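Shop > Notes and Galleries > Stationery

Filed under: Small goods, Sorting, Scissors

The scissors basket

I have the small stationery shop Estevix, on the lower side of Bellberg, next to the dry cleaner. Many of you know it as the place with the green door. In May we took all the hanging goods out of their baskets and put them back in a better order, and I promised to several customers to show it on this page. I am more used to writing price labels than stories, so please be patient with my English.

The shop has a long wall on the left when you come in. The paper is there, and the notebooks, and the envelopes in all the sizes that people ask for and also some that they never ask for. On the right side I keep the small goods: glue, tape, sharpeners, erasers, cutters, scissors. These arrive in packs with a hole in the top, made to hang on a hook. For a long time I had hooks. Then the old board came away from the wall with everything on it, at seven in the morning, before I had even turned on the lights. Nothing was broken except the board. I bought baskets the same week and I have never gone back to hooks.

Baskets are good in many ways. Children can see inside them. You can carry one to the counter. If a customer wants to compare, he puts his hand in and takes what he likes. The bad part is that everything mixes. A person takes out a glue stick, changes his mind, and lays it down in the nearest basket. After a month of this you find correction tape among the compasses. I don't complain, I do the same in the supermarket with the yogurt.

So we started at closing time, with tea. Iolo Rosser came to help me, he works with me in the afternoons, and Senga Niven came too, who does our bookkeeping and wanted to have a real number for once and not my number. We cleared the big table in the back and we carried the baskets there, 11 of them. Each one was emptied, wiped and filled again. The total for the small goods was 1,325 pieces. I had told Senga it would be nine hundred, maybe, and she wrote down both figures next to each other in her book and underlined mine.

The order I wanted was simple. Things that cut go together, things that stick go together, things that make a mark go together, and then there is one basket for what is left. Iolo thought the rulers should go with the pencils. I thought that rulers belong with the set squares. We discussed it longer than was necessary, and the rulers are now with the pencils.

The scissors took the most time. You would think that scissors are scissors. In our shop there are the round ones for little children, the ones for left-handed people, the sewing ones (only a few, the fabric store sells better ones and I send people there), and the ordinary ones for home and office. The ordinary ones are what people buy. When school starts they go very quickly, and again before the holidays, when everybody is wrapping.

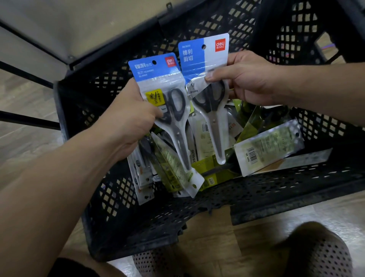 Two Deli packs with black handles, one with 锋利剪刀 on the blue header ("sharp scissors") and one with 锋利剪切 ("sharp cutting").

I like the packs almost as much as the scissors. On these, the words are nearly the same and it is only the last character that changes. I cannot read Chinese well, I had some lessons many years ago when I was young and had time, but I was proud that I found the difference by myself. My old teacher would say that I should not be proud of one character.

The clear plastic matters more than the words. A customer who buys scissors wants to look at the handle first. He holds the pack, he turns it, he tries to imagine his thumb in the hole. Then he looks at how long the blade is. If the plastic is cloudy or the card covers too much, he puts it back. I have seen this so many times that now when I order I look first at how much of the scissors a person can see.

People ask me often if they may open the pack and try. My rule is this: we have a pair for trying at the counter, tied with a string, and also old newspaper to cut. Please try as long as you want. But the packs in the basket stay closed. A pack that has been opened I can sell only for less, and then I must write a new label, and my labels are already a sore subject with Senga.

Some practical things, if you are a person who also keeps small packs in baskets, in a shop or a school or a craft room at home:

Put the packs standing, with the header up. When they lie flat the ones at the bottom are never seen again. We found 2 packs of lead refills from a supplier who closed before I had grey hair.

Do not fill the basket to the top. It looks rich, but customers are shy to dig. With a little air between the packs they go in with the hand and look properly.

Scissors are heavier at the handle. If the handles are at the top, as they usually are in these packs, a tall pack wants to fall over. I put shorter and wider things next to them to hold them up, and I accept that the basket will never be as straight as in a catalogue.

Mesh baskets are easier to keep clean than the solid ones. The dust goes through and you wipe the shelf. I had solid ones in cream colour the first year and they looked tired very soon.

Turn the stock. New packs to the back, older ones to the front. Everybody knows it for milk and forgets it for tape, and old tape is no joke.

Write the price on the shelf and also on a card inside the basket. People carry the basket to the window for the light, which I don't mind at all, and then they ask me the price from there.

We finished a little after ten in the evening. Iolo had the idea to give names to the baskets so that we can talk about them without pointing. The cutting things are in the basket called Morgan, after his grandmother, who was a dressmaker and had a pair of scissors that no one in the family was allowed to touch. The basket for all that is left is called Oven, and I cannot explain this well. It stands above the heating pipe and everything in it is always a bit warm. Now we say "the staplers are in Oven" and new customers look at us.

There were 4 things that we could not place in any basket at the end of the evening. A bell, a single castanet, a very small padlock with no key, and a plastic case that closes nicely and seems made for something exact. They are in a saucer by the till. If you know what the case is for, please come and tell me. The castanet is perhaps from the music school across the road, I have asked there and they are going to look.

About the prices, a few of you wrote to ask if the sorting was for a sale. No, there is no sale. The ordinary scissors cost what they cost before. What I did is to make a small reduction on the packs where the card was bent. They are in front, with an orange dot. The scissors inside are as good as the others, and the card goes to your recycling in any case.

I should say also something on sharpening. I don't sharpen scissors, but I keep the phone number of a man who comes with his van to the parking lot behind the library, and for good sewing scissors he is worth the wait. For the ordinary ones I would not pay for it. Cutting a folded piece of fine sandpaper several times helps for a while. If there is glue on the blades from tape, a cloth with a bit of rubbing alcohol takes it off. Half of the scissors that people call dull are only sticky, and I have sold new ones to people who did not need them before I learned to ask.

Next I want to do the paper wall. It will be heavier work and Senga has already said that she will be there only for the counting and will not lift. The coloured card must come down first, it has faded on the side of the window and I have to decide what to do with it. If a school or a daycare can use faded card, send me a message, most of it is in large sheets and still good for painting on.

The shop is open from nine, and in the afternoon Iolo is there when I am not. The bell over the door is quiet, so please call out if we are in the back.

Comments (5)

Marit: I bought the orange dot ones for my classroom and the kids did not notice any bent card. Are there more left-handed ones coming? I have three lefties this year.

Estevix: Hello Marit, yes, they are ordered. I will keep some for you under the counter with your name on it.

papercutter_bb: Sandpaper trick works but use a fine grit, I ruined a pair with the rough stuff. Also I agree with you about the rulers, they go with the set squares.

Iolo R.: They go with the pencils.

Dunja: Is the little case maybe for a compass? My father had one like that for his drawing set and it had a groove for the spare lead. I will come by after work and have a look at it.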